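Arwel Landeg
@arwellandeg
ok so the book is at the printer. thread, quick one, on a train with 6 percent battery

1/
For anyone new: I've been writing the history of Wynne Town FC. Non-league, one decent cup run, a stand that leaned. If you follow me for the cycling stuff, sorry, mute me till the new year

2/
Files went to Zirkton Print last night. Hardback, sewn, 8 pages of color in the middle. I wanted more color. I was shown the price of more color

3/
Title stayed as Mud on the Jonley Road. My editor wanted the word "glory" in there somewhere. There wasn't any. We finished ninth most years

4/
Preorders stand at 1,509 as of this morning. The break even number in my notebook, underlined, is 1,588. So we're close. Very close. If you've been meaning to, now is good

5/
Everyone who orders by 31st December gets their name in the back, in the subscribers list. After that the pages lock and I can't add you, please don't email asking, I'll feel bad and still won't be able to

6/
If you want a name in there that isn't yours (dad, grandad, a whole pub) put it in the notes box at checkout. One line. Check the spelling becuase I'm copying it straight across

7/
What's in it – every season from the merger to the ground being sold. Lineups where they survive. Two wartime seasons have almost nothing, just scores in pencil and a bill for liniment

8/
The cup run gets three chapters. Yes three. The replay gets one of its own. I talked to both goalkeepers and they disagree about the penalty, so I printed both versions side by side and left it

9/
Longest job was the goalscorers. The club programs and the local paper give different names for the same goal over and over. Where I couldn't settle it there's a dagger next to the name. Lot of daggers in the November games, the reporter clearly couldn't see through the rain

10/
Somebody asked about the floodlight friendly. It's in. So is the abandoned one. So is the row about the bus

11/
Didn't get: the chairman's letters. Family said no, politely, twice. Fair enough. There's a gap in the chapter on the sale and I say so in the text

12/
Stats appendix has been checked by people much more patient than me. If you still find a mistake tell me the page number first, THEN tell me how upset you are

13/
Ebook question, again. Isix are doing it, comes out in spring, no tables in the phone version because the tables looked terrible on a phone. Full tables on tablet I think. Will confirm

14/
No audiobook. I've heard my own voice

15/
Post from this week, last proofs done, not moving much now 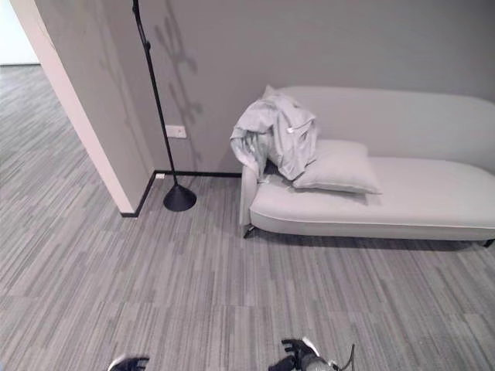
jacket off, feet up soon

16/
Launch night is in the old supporters' club on Jonley Road, upstairs room. Doors at seven. Free, but put your name down on the order page so I know how many chairs. A few of the old back four have said yes. One has said "if my knee lets me"

17/
There'll be signed copies on the night. If you preordered you can pick yours up there and skip the postage – reply to your confirmation email with the word COLLECT and I'll refund the shipping. Might take me a few days, it's just me doing it

18/
Overseas: yes I ship. It's a heavy book so it's not cheap, the order page has the real price before you pay. The two of you in New Zealand, I've already got you, stop worrying

19/
Shops – the bookstore in Wynne will have it, and the bakery by the station has asked for a box, which I love. If you run a shop and want some, DM me, don't go through the printer

20/
Thanks to everyone who lent programs, scrapbooks, the one shin pad. Everything borrowed is going back before launch. If you lent me the team photo with the dog in it PLEASE message me, your adress fell off the envelope

21/
Battery on 2. Link's in my bio. Ask questions under this one and I'll answer tonight once I've eaten

22/
edit to 16, doors at seven THIRTY. the room has a dance class in it till quarter past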